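Section 2. Planning and Budgeting Before You Order

Welcome back! If you have come straight from Section 1, you already know what sort of parts you would like your bin-picking cell to handle, and you are probably itching to get a quote. Please give this section an hour of your time first. Kamil Gajdoš, who looks after new customers here at Stemonus, has watched plenty of good projects run short of money over hoses and brackets, and most of what follows comes out of his notebook.

You will need a copy of the planning sheet from the back of this guide, a tape measure, and a few of your real parts (the odd and awkward ones especially).

2.1 Working out what to buy

1. Write down every kind of object the arm will have to pick up, including the ones that only turn up once in a while. Soft and stringy things belong on the list alongside the hard, round ones.

2. Weigh the heaviest part and add the weight of the gripper, its flange, and any fittings that hang from it. The arm has to carry all of it, and the total is the number to give your supplier.

3. Measure the inside of your bins, corner to corner as well as side to side. A gripper that fits nicely in the middle of a bin may still bump a sloping wall when it goes after something near the edge, so leave at least 20 millimeters of clearance all the way around.

4. Decide how the bins will be held in place. Bar clamps are fine for a trial and cost very little. For daily production, put a proper fixture in the budget.

5. Add a line for the cables and air hoses that travel along the arm. They need enough slack to follow the wrist through every turn, and they wear out sooner than the arm does, so put down a spare set while you are at it.

Note: Our own planning sheet allows 320 dollars for hose, ties, and small fittings. If your arm is a large one you may well go over this, and it's better to find out now than in November when the year's money is spoken for.

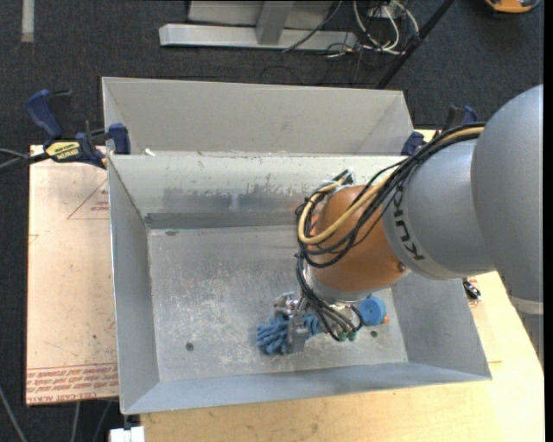

Should we buy the gripper at the same time as the arm?

Wait until you have tried your own parts with a loaner or rented gripper, if your supplier offers one. Order the arm first if its delivery time is long, and keep the gripper money set aside on its own line so that it doesn't get nibbled away in the meantime.

2.2 Setting money aside for the trial

6. Put 3000 dollars into the trial line. It covers two bins, a temporary table, clamps, and a modest supply of replacement fingers for the gripper.

7. Plan on nine working days for the trial, with one person free to stay near the cell the whole time. Their hours are a real cost, so write them in.

8. Send the finished sheet to Boglárka Tóth at our Drellstead office. She will go over it with you by phone and is very happy to be asked small questions.

Caution: Do not leave guarding and the emergency stop for a later budget. The arm must not be powered up, even for a short trial, until both are in place and have been checked by a qualified person.

When your sheet has come back signed, go on to Section 3, Preparing the Floor and Power Supply.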